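小车间过日子：机器手来了以后，我们这些人攒下的收拾法子

Gukeo 车间杂记 · 家务与工坊窍门栏
2024年10月9日

上一篇讲完怎么洗不锈钢水槽边上那圈黑胶，有好几位读者在底下问，说你们那边不是上机器手了吗，怎么还天天写擦桌子扫地的事。我看了直乐。机器手来了，桌子照样要擦，地照样要扫，有些地方比从前还得擦得勤。我原本也以为会清闲些，五月那会儿还盘算着下午能早点去接孩子呢，结果是另外一种忙法，忙的东西换了一批。这篇就把换掉的那些东西慢慢讲一讲，连带着把我们这几个月摸出来的小窍门都写上。写得碎，您拣用得着的看。

先交代一下我们是干什么的，老读者可以跳过去。Gukeo 是个小厂子，做的是家居小件的整理和分装：抽屉里的隔板、柜脚上的毡垫、挂钩、收纳袋，别人家整箱整箱送过来，我们拆开、配齐、装袋、贴标，再送出去。租的地方在 Penside，是一栋老办公楼改的，所以别想象成那种高大的厂房，倒更像谁家的客厅加走廊。客户里头最大的一家是 Østergaard，做小柜子的，他们的五金包要求特别细，螺丝朝哪边都有讲究。机器手那摊子事在我们内部叫 Mustside，当初谁起的名字已经说不清了，反正排班表上这么写，大家也就这么叫。

好，开始讲正事。

一、塑料袋，先让它喘口气

从前装袋全靠手，袋子什么样都无所谓，皱的、粘的、卷边的，手指头一搓就开了。我们有位老同事，搓袋子快得像数钱，听声音就知道是她。机器手没有这个本事，或者说，它得慢慢来，袋子要是粘成一沓，它捏起来的就是一沓。

所以现在多了一道活：松袋子。新到的整捆袋子，先把外头的皮筋或者胶带去掉，两只手捏住两头，像洗扑克牌那样弯一弯，再反方向弯一弯，让空气进去。冬天静电大，我们在旁边放一盆清水，再把一条拧干的毛巾搭在椅背上，屋里潮一点，袋子就老实得多。有人往袋子上喷水，千万别，水珠进了袋口，里头装五金的话过几天您就知道厉害了。家里用保鲜袋也是一样的道理，新拆的一卷总是搓不开，撕下来之前先把整卷在桌沿上轻轻滚两下，比对着袋口吹气管用，也卫生。

还有一个办法是从裁缝铺学来的。手指太干搓不开袋子的时候，别舔手指（我知道您也舔过），拿一小块海绵，浸一点水和一滴甘油，放在瓶盖里。食指蘸一下，能搓好一阵子。甘油不要多，多了袋子上有印子，客户会来问。

旧袋子怎么办呢？我们以前是揉成团塞角落，塞到塞不下了再收拾。如今不敢这么干了，薄袋子轻，人走过去带一阵风就飘，飘到机器手的活动范围里头，要么停机，要么被它当成活儿去捏，挺叫人哭笑不得的。我的做法是备一个高一点、口窄一点的桶，旧袋子对折再对折，卷成小卷竖着插进去。不用压，竖着插就不飞。颜色不同的分开卷，灰的红的搁一块儿，透明的搁一块儿，回收站的师傅看见了会很高兴，有一回还送了我们一把韭菜。

二、地上的线

要说机器手来了以后生活里变化最大的，我投线一票。从前地上最多一根电扇线，夏天拿出来秋天收回去。现在呢，电源的、信号的、摄像的、充电的，全是黑的，一模一样，趴在地毯上跟一窝小蛇似的。头一个月我们这里人人都绊过，我端着一杯茶绊的，那块地毯到今天还能闻见茉莉味儿。

线的收拾我分三步，您家里电视柜后面那一团也能照这个来。

先认线。每根线两头都要贴标签，只贴一头等于没贴。标签纸不用买专门的，普通的彩色布胶带剪一小段，对折包住线，写上字，再用透明胶缠一圈护着字。写字用油性笔，写它“去哪儿”，别写它“是什么”。比方说写“去窗台那个插座”，比写“电源线”好用得多，电源线一地都是呀。

认完了再理顺。线太长就绕成八字形，别绕成圆圈，圆圈绕久了线里头会拧着劲儿，一放开就打结。绕好了用魔术贴扎带，扎得能伸进一根手指就行。尼龙扎带我现在很少用了，剪的时候总有人剪到线皮，剪剩的那个尖茬子又划手。

最后才是固定。地毯上面走线跟硬地板不一样，胶带粘不住，粘住了揭下来又带毛。我们试过好几样，最后用的是那种带毛刺面的布制线槽，刺面朝下按在地毯上，它自己咬住，要挪的时候一揭就走，地毯也不伤。转角的地方留一点富余，别绷直。硬地板上就用贴的胶槽，贴之前拿酒精把地擦一遍，等干透。

走人的地方尽量不过线，实在要过，就在最窄处横着过，别斜着。斜着过的线，一脚踩下去总有一段在您脚心底下。

关于线还有一桩，讲出来有些不好意思。我们原来扫地是下班前随手扫，扫帚一挥就完了。现在扫帚一挥，可能就把哪个插头带松了，第二天早上机器手站在那儿不动，几个人围着找半天，查来查去是扫帚的事。所以线边上那一圈改用手持的小吸尘器，沿着线走，吸头上套一只旧丝袜，掉在地上的小螺丝、小垫片就不会吸进去，收在丝袜兜里，倒出来洗洗还能用。这个旧丝袜的法子我最爱推荐，找耳环也灵。

三、小柜子、小桌子，摆在哪儿有讲究

人干活的时候，东西放歪一点没关系，眼睛看见了手就跟过去了。我们从前的台面那叫一个随意，剪刀昨天在左边今天在右边，大家也都找得着。机器手跟前的东西就不能这样，位置得稳当，挪了得有人知道。

拿小柜子来说。Østergaard 的样品柜常年在我们这儿放着，要配五金、要试毡垫，也要拿来练抽屉开合。这种小柜子轻，人蹭一下就偏，偏了自己还不觉得。我们的土办法是在地毯上用粉笔画角，就是裁缝用的那种划粉，画柜脚外侧的两个直角，不用画全。划粉的好处是吸尘器一过就没了，要换地方也不用发愁。硬地上换成美纹纸胶带，贴两个小L形，记得隔段日子换一次，贴久了胶会吃进地板漆里。

万一已经吃进去了，拿吹风机的热风吹一会儿，趁软用塑料卡片推，剩下的胶用食用油抹一抹，过一会儿拿洗洁精擦掉。银行送的那种旧卡片正合适，比指甲强。

木纹面的柜顶最怕两样，一怕热杯子，二怕胶带。很多人爱在柜顶贴纸条做记号，撕下来就是一块哑的。要做记号，拿便利贴，贴在侧面或者抽屉里头。白色的抽屉面容易留手印，尤其是装五金的人手上都有一点油，我用的是半盆温水加一小勺小苏打，软布拧到不滴水，顺着一个方向抹，再用干布抹一遍。别用海绵的硬面，白漆一旦磨毛了就更爱吃灰。

抽屉发涩的，蜡烛头在滑道上来回擦几下。这条我写过不下三遍了，每次都有人来谢我，那就再写一遍。

四、手上的活换成了眼睛里的活

这一节不算窍门，又觉得非讲不可，您就当听我唠叨。

从前一天下来累的是手。拇指根那块酸，回家拧毛巾都费劲，有人贴膏药，有人泡花椒水。Mustside 开起来以后，重复捏、重复搓的活少了，手确实松快，我自己的拇指入夏以后就没再闹过。可是累没有跑掉，它搬了家，搬到眼睛和脖子上去了。看着机器手干活，跟自己干活是两种累法。自己干的时候，手忙着，脑子可以想晚上吃什么，可以跟旁边的人聊天。看的时候反倒不敢走神，又没有什么可做，人就那么端着，一下午下来脖子硬得像块案板。

我们后来慢慢改的规矩是看一阵、动一阵。看机器手的人和松袋子、配件的人轮着换，定个厨房计时器，就是煮鸡蛋用的那种，响了就换。挑计时器要挑声音软和的，我们头一只是那种电铃声，吓得人把一盒毡垫全扣在地上。现在用的这只是小鸟叫，换班的时候一屋子人跟着它学两声，挺好玩的。

眼睛这边，热毛巾最实在。毛巾打湿拧干，放微波炉里转一小会儿，拿出来先在手背上试温度，再敷。里头滴一滴橙花水也行，不滴也行。灯的位置也值得费点心思，头顶的灯要是正好照在透明袋子上，反光晃得人睁不开，站着看的人挪半步往往就好了。坐着看的人，椅子别正对着灯影。我们有一盏台灯，拿烘焙纸蒙了一层（离灯泡远一点，而且一定得是不发烫的那种灯），光就散开了，看袋口有没有合上特别清楚。

心里头的事也有。刚听说要上机器手的时候，大家嘴上不说，茶水间里安静了好多天。有人问会不会不要人了，管事的说不会，可是这种话听的人总是只信一半。我不打算在一个写家务窍门的栏目里替谁打包票。我能讲的是我看到的：人还是这些人，活儿重新分过了，分得不算十分公平，有的人喜欢，有的人到现在也不喜欢。搓袋子最快的那位老同事，有一阵子闷闷不乐，她说我这手练了这么些年，现在用不上了。后来袋子批次有毛病，厚薄不匀，是她拿手一捻就捻出来的，仪器还没开箱呢。如今新到的袋子都先请她捻一捻，她嘴上嫌烦，脸上是高兴的。不过她也说过，高兴归高兴，跟从前还是不一样。我觉得她讲得对，就照原样写在这儿。

五、讲讲数，只讲这一回

有位读者来信专门问效率，说光讲心情不讲数不像话。好，那我翻了翻本子，挑一张单子说。

Østergaard 五月下的一单，要2,000包五金，装袋、贴标、装箱。我们交出去验过的第一批是1,997包，差的那几包是袋口没封严，挑出来人手重做了，当天补齐。每箱装100包，最后那一箱等补的几包凑够了才封的。这一单前后做了14天，中间有停机，有找线，有一天下午全体在擦我那杯茉莉花茶。要是全靠人手，会快一点还是慢一点，我真说不准，老同事们各有各的说法，我就不替大家下结论了。

数字就到这里吧，再多我也不爱记。记数的那个本子倒是可以说说，是厨房里记菜谱的那种活页本，封面能擦。纸边容易脏，侧面抹一点蜡，翻起来又滑又不沾灰。

六、交接本怎么写，别人才看得懂

机器停一次，接班的人最想知道的是：停在哪一步，你动过什么，还有没有没收回去的东西。从前换班喊一嗓子就行了，现在喊不清楚。

我们的交接本起初写得五花八门，有人写“正常”，有人写“有点怪”。“有点怪”三个字害得接班的人提心吊胆一整天。后来大家商量着改成这样写：几点，手里拿的什么，我碰了哪儿。比如“三点过一点，透明袋，把左边的线往墙根挪了一拃”。用“一拃”“一指”这种老说法我觉得特别好，不用找尺子，谁都懂。

笔要用绳子拴在本子上。绳子用棉线，长度够写到页角就好，太长的会垂下去缠东西。圆珠笔冬天不出水，放在裤兜里焐一焐，别放暖气上烤，漏过的都知道。

家里也能用交接本呢。我们家老人吃药、阳台浇花、猫喂了没有，全写在冰箱门上一个小本里，写法和车间的一模一样。我婆婆起初笑我把家当工厂，现在她写得比我还细，连猫打了个喷嚏都记上。

七、地毯、踢脚线，还有那些小碎渣

我们那层楼一半是条纹地毯一半是素色的，两块接在一起，是当初装修时凑的。地毯这东西在车间里其实不大合适，可它吸音，机器手动起来电机的声音闷闷的，不吵人，掉了五金也不弹。麻烦是碎渣，纸箱毛、塑料边、胶带头，一落进去就不好找，深色的碎屑落在浅色地毯上又格外扎眼，扫来扫去像扫不完。

窍门是先用橡胶再用吸尘。戴一只洗碗用的橡胶手套，顺着一个方向在地毯上抹，毛和碎屑会自己卷成条，捡起来，再吸。窗户刮水用的橡胶刮也行，站着就能干，不伤腰。踢脚线下头那道缝，拿旧牙刷横着走一趟，刷出来再吸。黑色的踢脚线显灰，用柔顺剂兑水，布拧干抹一遍，灰落得慢。柔顺剂只要一点点，抹多了发黏，更招灰。

茶渍的事我已经是专家了。刚洒的时候先拿干布按，按住别搓，从外往里按，换着干净的地方按。然后白醋和水兑上一点，喷一喷，再按。干了以后还有印子，撒小苏打过一夜，早上吸掉。我那块地毯颜色是回来了，就是味儿还在，大家说挺好闻，我就当是夸我。

鞋也讲一句。车间里我们都换软底鞋，鞋头包住脚趾的。穿拖鞋不行，勾线，这个没得商量。白鞋脏了用牙膏刷，鞋带拆下来泡在温水里，加一点洗衣粉，和抹布一块儿洗就好。

八、纸箱板别急着扔

来货多，纸箱就多，从前是拆了压平捆起来，等收废品的上门。机器手来了以后，纸板忽然成了抢手货，谁都要藏两块。

垫高用它，挡光用它，两样东西之间隔一隔也用它，试位置的时候拿它当假柜子假盒子，碰坏了不心疼。剪纸板有个诀窍，先拿钝的东西（我用筷子头）沿线压一道沟，再折再剪，边就齐。切口爱掉纸毛，用白胶薄薄抹一层，晾干了就不掉了。要立起来的纸板，底下剪两个口，插一条横的当脚，比靠在别的东西上稳，靠着的早晚要滑。

有一样要提醒：别把纸板架在发热的电器上头，也别盖在电源、路由器那一类东西的透气口上。我们自己也犯过懒，顺手一搭就走了，后来交接本上专门添了一行，下班前把电器周围摸一遍，看有没有盖着的纸和袋子。家里的路由器也是，很多人家嫌它丑，拿布罩着，罩个镂空的篮子都比布强。

纸板受了潮会软，还会招小虫子。存的时候竖着放，离墙一指宽，底下垫两根木条。捆纸板用十字捆，绳子先在下面交叉再翻上来，拎的时候手心垫一小块布。超过腰高的一捆就别硬拎了，分成两捆走两趟。

九、屋里的植物和别的不会动的朋友

有读者觉得奇怪，车间里养什么花草。养！我极力主张养。一天到晚看着白的灰的黑的，眼睛总要有个地方歇一歇，叶子绿，歇着舒服。

大盆的放在过道尽头，别放在拐弯处。盆底的托盘要常倒，存水会生小飞虫，小飞虫又爱往亮处飞，飞到镜头跟前，您猜怎么着，又得停下来擦。防小飞虫的老办法是表土上铺一层粗沙，浇水改成从托盘里吸，浇够了把剩水倒掉。叶子上的灰用湿布托着擦，一手在叶子下面托，一手在上面抹，啤酒擦叶子那个说法我试过，亮是亮，招灰更快，不推荐。

白色的大花盆好看，就是水垢显眼，一圈一圈的。柠檬切半个，切面蘸盐，顺着圈擦，过一会儿拿清水抹掉。擦过的柠檬别扔，放进垃圾桶里去味儿。

说到垃圾桶，车间里我主张用颜色鲜艳的，红的就很好，一眼看得见，不会被人当成别的东西拿去装零件。桶侧面贴个标签，写明能扔什么。桶底垫两张旧报纸，再套袋子，多套几个在底下备着，换的时候抽一个就有。桶离机器手要远到人站过去倒垃圾不必侧身，我们就是按这个量的，谁的胳膊也没量，侧不侧身自己最清楚。

墙上那种粘的白色小挂钩也是好帮手。贴之前把墙擦干净，等它干透，贴上以后别急着挂东西，过一夜再挂。小挂钩加一个小夹子，能夹手套、夹单子、夹计时器上的绳子。墙漆掉粉的话先用透明胶粘几下，把浮粉带走再贴，要不然半夜“啪”一声，第二天早上满地找。

十、擦机器手，和擦锅不是一回事

白色的外壳看着像家电，大家头一回打扫都恨不得拿喷壶上去喷。别喷。任何带关节、带缝的东西，水都要先喷在布上，再用布去擦，冰箱的密封条、门把手、遥控器全是这个道理。布选不掉毛的，旧T恤洗软了最好，剪成手掌大，锁不锁边都行。

手指头那部分黑的多，看不出脏，摸一下就知道了，有一层滑滑的膜，是袋子上的粉和五金上的油混在一起。擦它之前，机器要停稳、断电，供应商给的说明书上写了什么就照什么做，别听我的也别听隔壁工位的。每一家的机器都不一样，能不能用酒精、能不能用清洁剂，说明书说了算。我们把说明书里讲清洁的那一页复印了，过了塑，挂在那个小挂钩上。

抹布要分开。擦机器的一种颜色，擦台面的一种颜色，擦地的又是一种。洗也分开洗，擦过油的先用洗洁精搓一遍。晾的时候夹一个角，干得快。别用柔顺剂洗擦机器的布，会留一层膜，越擦越花。

还有头发。长头发扎起来，扎低一点压在衣领里头，围巾和带绳的帽衫也不要穿到跟前去。项链手链摘下来，装在一个小布袋里，小布袋缝个扣，扣在工作服内兜上，就不会忘在台子上了。小布袋怎么缝我以前写过，用旧衬衫的口袋，三边都是现成的。

十一、人和机器手一块儿待着的一些小规矩

走近之前先出声。说来有意思，出声是给旁边的人听的，机器手又听不懂，可是旁边看着的人听见了，就会抬头看您一眼，多一个人看着总是好的。我们喊的是“借过”，喊得多了，有人回家进厨房也喊借过，把家里人逗得不行。

东西不要递给机器手，放在该放的地方就退开。这一条新来的最难改，手里有东西，看见对面一只手张着，自然而然就递过去了，人都有这个礼貌。改的办法是在台面上放一个浅托盘，白色的塑料框也成，养成先放进框里的习惯。急停在哪儿，每个人闭着眼也得指得出来，有新人来就当游戏让他指，指对了给块糖。

吃的喝的一律放外间。我自己带的头（您知道为什么）。外间摆了一张小桌，铺着格子油布，油布上的折痕用吹风机一吹就平。午休的时候大家都在那里，机器停着，屋里一下子特别静，从前中午也有人赶活，搓袋子的声音不断，现在倒是真能坐下来把饭吃完了。要问我这几个月最大的好处是哪一样，我大概会说是这顿午饭。排在第二的是拇指。

不好的地方也记一笔。聊天少了，看的人不敢聊，聊的人怕打扰看的人。有两位原来坐对面的，现在一个看机器，一个在外间配件，一天说不上几句。我们试着把配件的桌子往里挪，挪了又嫌挡路，眼下还在挪来挪去。哪位读者的车间里有好办法，请写信告诉我，我一定登出来。

十二、怎么教新人拿袋子，也顺便教自己

最后回到袋子上来，开头从袋子说起的嘛。

透明袋子有一层亮光，拿在手里看得见后面的手指头，可是边在哪儿，口在哪儿，反倒不容易看清，人眼都是这样。我教新人是先让他把袋子横过来，两只手一边捏一头，轻轻绷住，别拽。绷住了，皱褶自己会顺着走，袋口那条边就会显出来。手捏的地方要一样高，一边高一边低，袋子就拧了。捏好了停一停再动下一步，这个“停一停”最要紧，年轻人手快，总省掉它。

说来也巧，后来看机器手拿袋子，两只手也是这么横着拿，一边一只。老同事站在旁边看了半天，说它倒是学会停了，比你们几个强。

练的时候用旧袋子，在哪儿练都行，地毯上、小柜子跟前，找个宽敞点的地方，脚边先收拾利索。练完的袋子照第一节的法子卷起来。
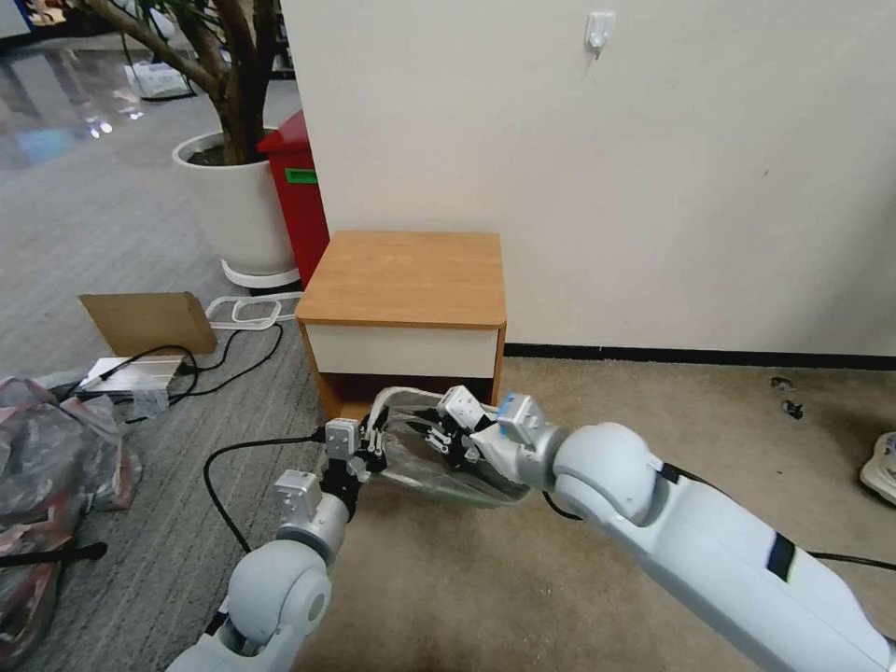 等两头捏得稳了，再学往里头装东西：先装沉的，让袋底坠下去，再装轻的，说明书卷成筒顺着边插，别平着塞。封口之前用手掌从下往上抹一遍，把多余的气赶出来，家里冻饺子、冻肉馅也照这样赶气，冰霜会少很多。下回我想写写油布和旧毛巾的用处，还有那块茉莉味的地毯，有位读者说用茶叶渣能把味儿吸走，我打算试试看，试完了来告诉大家。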